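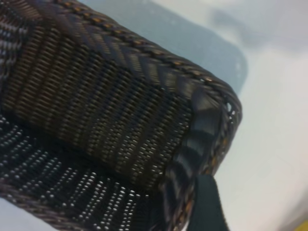
I've been in the robotics club at Menville College since last fall, and most of my evenings this semester have gone to one task: put fruit into a basket with two arms, inside six minutes, with the basket starting wherever the judges leave it. The fruit is the part people ask about when they hear this. The basket has taken most of our time. From the wrist camera, up close, it is a wall of dark brown weave with a braided rim catching the light in a row of little orange and gold dots, and down in the lower part there are holes with white showing through. A person sees a basket. Our first rim finder saw several hundred edges and picked a different one every time the arm moved.

I said I'd write up where we are before the Tlapale round, mostly so that I remember it in April when somebody asks why the code looks like this. Our entry deadline is 3rd November and the report that goes with it is due at the same time, so some of this will probably end up in there in a cleaner form.

The team is called Illance. It was a typo on the sign-up sheet and we kept it. We're all undergraduates, a mix of mechanical and computer science plus one person from the music department who is better at wiring than the rest of us. I do perception, meaning I write the part that looks at camera images and tells the planner where things are. I didn't know much about it when I started. I had taken one class and done the homework in it, and the homework had pictures of checkerboards.

The Tlapale task works like this. The table is plain and light colored. There is a basket and there is fruit. You don't get to mark or modify anything, so no tags on the basket and no stickers on the fruit. One run is six minutes. You score for each piece that ends up in the basket and you lose points if the basket tips or goes off the table. A perfect score is 1,000, and the rules say that no deduction can take you below zero, which I found comforting in September.

You can use one arm or two. Most first-year teams use one because it's half the trouble. We went with two because the basket is light and slides when you bump it. If one arm is holding the rim, the other one can be a little sloppy when it lets go of the fruit. That was the idea, anyway, and it's still the plan, although it means both arms have to agree on where the basket is, and for a long time they did not.

The disagreement was my fault and it took me two weeks to find. Each wrist camera has its own calibration, and I had run the calibration for the left arm before we moved its camera mount and never redone it. The error was small at arm's length, so the fixed camera and the left wrist camera seemed to match whenever I checked from far away. Close to the rim the finger would come down just outside the basket every time. I spent days adjusting the rim detector before I thought to check the mount. We now have a line on the whiteboard that says DID YOU MOVE A CAMERA and it is underlined.

Once the calibration was right, the rim detector still had problems, but they were at least real ones. The weave on the wall and the braid on the rim are the same color and both shiny in small patches. What I was doing was looking for strong edges and fitting a rounded rectangle to them. With the wrist camera near a corner, the strongest edges are often not on the rim at all. They come from the gaps in the weave where the table shows through, because white against near-black is about as strong as an edge can get.

I tried blurring the image first, which helped with the gaps and also blurred away the rim. I tried throwing out small bright spots, and that took the highlights off the braid as well. The thing that ended up working best was boring. We stopped asking the wrist camera to find the basket. The fixed camera finds it, since it can see the whole outline against the table, and passes a rough pose to the arm. The wrist camera only has to answer one question, which is how far the finger is from the outer edge of the dark stuff. It looks for the boundary between basket and table along a few lines, takes the median, and ignores everything inside.

The shadow gave us another round of trouble. Our room has overhead lights and the basket throws a wide soft shadow on the table. From the fixed camera the shadow made the basket look bigger toward the front than it is. I had been thresholding on brightness. Switching to color helped a lot, because the shadow is gray and the basket is brown, and even very dark brown is still a bit brown if you ask the right channel. I also turned off auto exposure on every camera. If you are starting a project like ours, do that first.
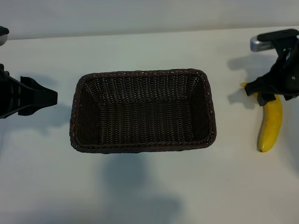
Basket in the middle, banana on the right, one gripper on each side.

The fruit side is simpler. Yellow on a white table is easy to find and I have had very little to do there. The hard part of a banana is mechanical. It's curved, so if you pinch it in the middle and lift, it rolls in the fingers and hangs at some angle you didn't plan for. Gripping near the stem end gives you a more predictable hang, and it also lines the fruit up so it goes over the rim lengthwise. Our mechanical people worked that out with a spreadsheet and a lot of bruised bananas. We do practice with real ones. The rules allow plastic fruit for practice, but plastic is lighter and stiffer, and we found that grip settings tuned on plastic didn't carry over.

The other thing about gripping at the end is that it keeps the arm out of the fixed camera's view of the rest of the banana. With a grasp in the middle, the gripper hides a good part of the fruit, and the software decides there are a pair of small yellow objects and gets confused about which one it's holding. I could have fixed this on my side. Moving the grasp was quicker.

For recording runs we use Nekel, which is a logging tool that some graduate students in our department wrote and let us borrow. It saves every camera and all the joint positions on the same clock and lets you step through them side by side. Before we had it I was comparing screenshots in a folder and guessing at the timing. I would not have found the calibration mistake without it. It does fill up a disk quickly, and it has no undo when you delete a run, so I've started copying the ones we care about to a separate drive at the end of the evening.

Things that are still not working, as of this week:

The handoff in timing between the arms. The holding arm is supposed to settle on the rim before the other arm starts moving over the basket. Right now we wait a fixed delay, and it's too long most of the time and too short once in a while. We have finger position feedback, so we ought to be able to tell when the grip has closed on something, and the plan is to use that. The code for it is on a branch and it runs in simulation.

Rounded corners. The straight sides of the basket are easy to hold. When the basket is turned so that a corner points at the holding arm, the fingers meet the rim at an angle and the basket creeps as they close. For now the planner picks a straight side if it can reach one. If it can't, it goes for the corner slowly. I'd like it to nudge the basket around first, but each time I bring this up I'm reminded of the tipping penalty.

Lighting at the venue. We don't know what it will be. The organizers sent a photo of the hall with the lights off, so it was no help. We've been practicing with some of our overheads off and a desk lamp at odd places, and the color threshold holds up fairly well until the lamp is low and straight on, at which point the glossy parts of the weave go pale and the basket gets a hole in it as far as the software is concerned. I have a patch that fills in holes. I don't love it.

Cable length on the right arm. It isn't my area, but it snagged during a full practice run and cost us the run.

As for how we're doing overall, a good run gets the fruit in with time to spare and a bad run usually goes bad in the first minute, when the basket pose is wrong and everything after it is wrong too. That's why I keep working on the pose and have left the fruit alone. I added a check last night that compares the pose from the fixed camera with what the wrist camera sees just before contact, and stops the arm if they differ by more than a finger's width. It stopped the arm four times in a row, and all four turned out to be a sign error in my check. It's fixed now.

We have the room every evening until the deadline except when the drone group needs the floor. Next on my list is the grip feedback branch, then the report. If any other team is going to Tlapale with a dark basket for practice and has a better way of handling the weave, I'd like to hear about it. Comments are open, and I read them even when I'm slow to answer.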